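Wrist angle and the stamping task: what changed after 600 demonstrations

2020-12-28

I have been putting off writing this up until the second batch was labeled. It is labeled now.

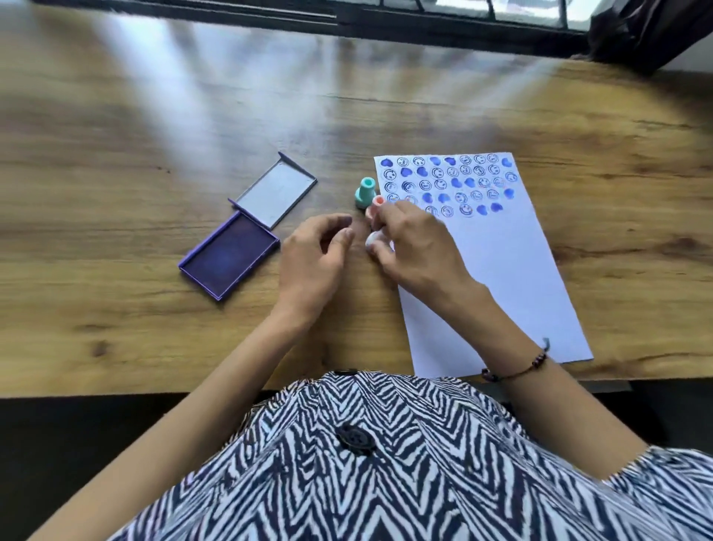
Put the pad on the other side and your wrist problem goes away, Valentin Maillard told me when I first described the plan. He meant that the hand travels a long way between ink and paper, and on that trip it turns, and the turn is where our estimates were worst. He was partly right. I tried it his way for 30 sheets and the error on the trip went down, but the error at the moment of pressing stayed where it was, and pressing is the part I care about.

Some background for anyone who hasn't read the earlier posts. I want to know how well a policy can learn contact tasks from head-camera recordings of a person's bare hands, with no gloves and no markers. Stamping is a good test. It needs a pick, a dip, a move, a short press and a lift, and the paper keeps a record of every press. If the policy thinks contact happened and there is no print, I can check. I don't need a force sensor to tell me, though I'd like one.

The first batch was 600 demonstrations, where one demonstration is one press, starting from the pad. I fit hand pose with the tracker I call Lada, then trained the policy (Dimero, same as in March) on the pose tracks plus the video. The second batch brought the total to 3000. Nothing else in the training setup changed between the two.

Here is what I found.

With 600 presses the policy learned where to go but was poor at when to stop. It would come down over the right spot on the page and then either hover or keep pushing. In simulation the pushing shows up as the stamp going through the table, which is funny once.

With 3000 presses the hovering was mostly gone. The pushing was not. I looked through the failures by hand and most of them came from demonstrations where the fingers hide the bottom of the stamp. From a head camera that is a lot of them. The hand is over the thing it is holding, and the tracker fills in the fingertips from habit.

So I tried something cheap. After each sheet was finished I scanned it, found every print, and matched the prints back to the video in time order. That gives a position on the paper for each press, and the press has to end at paper height, so the fingertip track can be pulled to fit. I call this print anchoring in my notes and don't have a better name. It takes a few minutes a sheet and it fixed more than the extra data did. With anchoring, the policy trained on the first batch alone made fewer pushing errors than the unanchored policy trained on all of it.

Mixing hearts and smiley faces on the same sheet helped with the matching, which I had not planned on. When the shapes change in an irregular order, a missed print throws the sequence off and you notice right away. On sheets with a single shape I had two matching errors that I only caught a week later. Smiley faces also give you rotation. A solid heart does too, but the face outline was easier for my script to fit.

Kristine Calimlim asked whether the ink itself matters. I think it does a little. A light print and a heavy print both count as contact in my labels, and they shouldn't count the same. I tried using print darkness as a stand-in for force and got nothing usable, because the stamp also gets lighter the longer you go without dipping. Someone with more patience could model that. I have left the scans at full resolution in case that someone is me.

Things I have not done: any real-arm test of the anchored policy, any other table, any demonstrator who holds the stamp differently. Romain Leclerc holds it flat from the top with his whole palm, and I expect the tracker will hate that. The arm at Tessier is booked until March, so the real test waits until then.

The matching script is short and I'll post it once I have taken the hard-coded paths out.

Comments

Anatole Leclerc
Did you hold out whole sheets or individual presses? If it's presses, neighbors in a row will be nearly the same motion and your numbers will look better than they are.

Author reply
Whole sheets. I did it by press at first and had to redo it for the reason you give.

Benoît Boyer
Would print anchoring work for handwriting? You have a trace on the paper there too, and it's continuous.

Author reply
Probably, but the time matching gets harder. With a stamp each mark has one moment. With a pen you need to know how fast it moved along the line.

mundico_fan
Please post the script even with the paths in it. We can all edit a path.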